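Danura Passenger Guide
Section 4: Setting Up Your Cabin and Getting Ready for Shore Days

Welcome aboard! You've found your cabin, your bags are on the bed, and the coast is already sliding past. A few small jobs now will make the rest of the trip so much nicer.

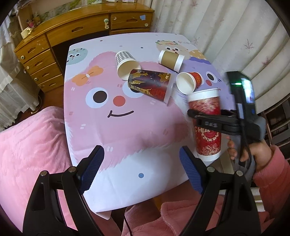

Do these before dinner on your first evening if you can. The water is usually calm until we leave the shelter of Kenby Sound, and everything is easier on a level floor.

4.1 Stowing your things

1. Empty your suitcases completely and slide them under the bed, wheels toward the wall.
2. Put heavy items (boots, camera bodies, that stack of bird books you swore you wouldn't bring) in the bottom drawer.
3. Push each drawer in until the latch clicks. Give it a tug to check.
4. Hang your waterproofs on the hooks in the shower room. The floor there is heated and they'll be dry by morning!
5. Stand bottles and glasses in the rack above the sink.

Caution: Don't leave anything loose on the desk overnight. A laptop can travel a surprisingly long way in a swell.

4.2 Using the porthole cover

Cabins on Deck 2 have a steel storm cover that folds down over the glass.

1. Lift the cover off its hook with one hand and keep hold of it.
2. Lower it gently until it sits flat.
3. Turn both wing nuts clockwise, finger tight.

Note: If the crew have closed your cover, please leave it closed until they come back. In December this may be for most of a crossing, but the view from the forward lounge is wonderful and the coffee is always on.

4.3 Power and heating

The outlet beside the desk is rated for 300 watts. Phones, tablets and camera chargers are all fine. Hair dryers go in the marked outlet next to the mirror.

To warm the cabin, turn the dial under the reading lamp to the right and give it time — the system is slow to respond, and guests who turn it all the way up tend to wake up roasting.

4.4 Your boat group and life vest

1. Find your group color on the card inside the door.
2. Try on your life vest over your thickest jacket.
3. Adjust the waist strap first, then the crotch strap.
4. Hang the vest on the outside hook, straps buckled.
5. Move your tag on the board at the gangway to the red side whenever you leave the ship, and back to white when you return.

Caution: Never move a tag for someone else, even your cabin mate. The boats can't head home until the board is right.

Hertta Koivisto runs the shore program and posts the next day's landings outside the dining room at 11 each night. If a strap sticks or a buckle feels stiff, take the vest to Kalevi Juntunen at the gangway and he'll swap it on the spot.

For boot sizes and walking poles, see Section 5.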